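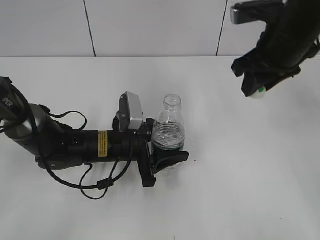 One arm keeps the bottle steady while the other brings in a small white ball, at the Hamwood workshop in Boslow.

The Patience of Small Lids

Anybody who has raised a child knows the moment when you hand over the shoelaces. You have tied them so many times that your fingers have forgotten they ever learned how, and now you have to slow everything down, loop by loop, and watch somebody else make a tangle of it. I thought about shoelaces a good deal during my visit to Hamwood, where a small team spends its working days teaching a pair of robot arms to put the cap back on a bottle of water.

Hamwood sits at the far end of Boslow, past the feed store and the place that sells garden sheds, in a low building you would drive by without a second look (I did, and had to turn around at the church). I arrived on a wet Monday in November with my shoes soaked through, and was given coffee, a dry chair, and a view of the table before I had even gotten my notebook out. They are very good about visitors. They are also very good about silence, as I learned once the morning's session got going and I asked my first question in the middle of somebody's try.

The way it works is simple enough to explain over a kitchen table. A person sits at a stand with two handles, one for each hand. Move the left handle and the left arm moves; squeeze, and its gripper closes. The arms copy you, a hair behind, and while they do, the computer writes down where every joint was and what the cameras saw. One complete run of the task is called a demonstration. Collect enough of them, feed them to the learning program, and with luck the arms can begin to make a fair attempt at the job with nobody at the handles.

"Enough" is the word that made me put my coffee down. The goal for the bottle cap is 2000 demonstrations. On a good day, with the operators trading places before their shoulders get stiff, the team records 60.

A bottle, a cap, and a lot of table

What surprised me most was how plain it all looked. I had expected something out of a movie, I suppose, with blinking lights and a person in a white coat. The problem they have set themselves could be laid out on any lunch counter: an open bottle, half full, and a cap a short reach away. You or I would have it closed before we finished our sentence.

But try it while wearing oven mitts and looking through somebody else's glasses, which was how one of the operators described her first week. The bottle is light and clear. It will slide if you nudge it and squash if you squeeze it, and a camera doesn't see clear plastic nearly as well as you might hope. The cap is worse. It is small, it can land on its face or its back or tilted up on its rim, and the threads inside have to meet the threads on the neck fairly level or the thing jams crooked.

So the work gets divided between two arms, much as you would divide it between your hands. The first one takes hold of the bottle low down and has nothing to do after that but stay put. The second one goes after the cap. The operators call the first one the boring arm, with real affection, and they told me that beginners nearly always neglect it. All your attention runs to the hand that is doing something, and the other one starts to drift.
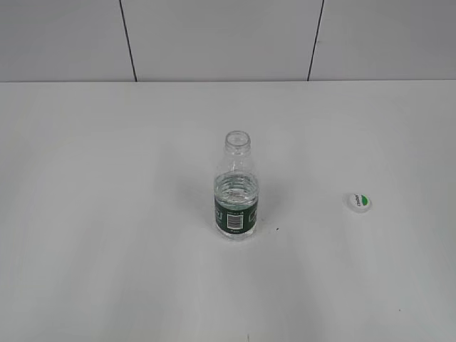
Learning to go slowly

The handles themselves come from a kit called Vasel, and they have been taken apart and put back together so often at Hamwood that I'm not sure how much of the original is left. There is tape on the grips where thumbs have worn through. The older of the two stands squeaks, and people have grown so used to it that when it was oiled last spring a couple of them complained they'd lost their sense of timing.

I was allowed a turn, and I would like to report that I was a natural. I was not. My first try ended with the bottle on its side, and my second with the cap on the floor under a radiator. What I hadn't counted on was having no feeling in my fingertips. When you close a bottle at home you feel the threads catch, that tiny click of things lining up, and you stop thinking about it. At the stand you have only your eyes. The operators learn to back the cap off a little, turning it the wrong way first until it drops into place, and then to wind it forward in short twists, letting go and taking hold again each time.

They were kind about my efforts. They were less kind, in a friendly way, about each other's. A demonstration can succeed and still be thrown out for being fidgety. If the person at the handles hesitates over the cap, the machine learns to hesitate. If they take the long way around for no good reason, it will take the long way around forever after. One young man told me he'd had to break himself of a little flourish at the end, a sort of lift of the wrist, because it had begun turning up when the arms ran alone. He seemed half sorry to have lost it.

The house rule is borrowed from a training method named Bednárik, and it says to move the way you would want to be shown. I liked that so much I wrote it on my hand.
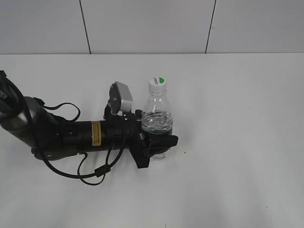
The view from the wrist

After lunch (soup, excellent, with far too much bread) they showed me the recordings. There is a camera that looks over the whole table and there are smaller ones that ride along on the arms, and the two kinds of picture could hardly be less alike. From the side you see a tidy little event, a bottle with its cap on top and a black arm holding it. From the wrist you see mostly your own two fingers, enormous, and beyond them a pale stretch of table where whatever you came for may or may not be waiting.

It takes some getting used to. The operators practice with the wrist view alone, and they talk about it as sailors might talk about fog. You learn to judge distance by how a thing grows. You learn that the edge of the picture matters, and that a bottle lying in its holder off to one side is telling you which way to go next.
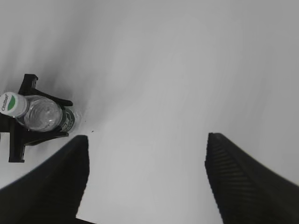 I asked whether all this ever gets dull, and got a thoughtful answer from a woman who used to frost cakes for a living. She said it was a lot like roses. The first hundred are exciting, the next few hundred are miserable, and somewhere after that your hands settle down and you begin to notice the differences between one and the next. She can tell her own demonstrations from her colleagues' when the recordings are played back with no names on them. I didn't believe it until she did it for me, several in a row, eating a cookie.

There are larger hopes behind the bottle, naturally. The people at Hamwood would like to see arms like these in the kitchens of folks whose hands no longer do as they're told, and they talk about jam jars and pill bottles and the miserable foil on top of a yogurt. They are careful not to promise any of it. For now there is the cap, and the next try at the cap.

By the time I left it was dark and the rain had let up. Somebody had taken my place at the squeaky stand, and I could hear it going as I hunted for my umbrella, a little squeak, then a pause, then another little squeak, all the way down the hall.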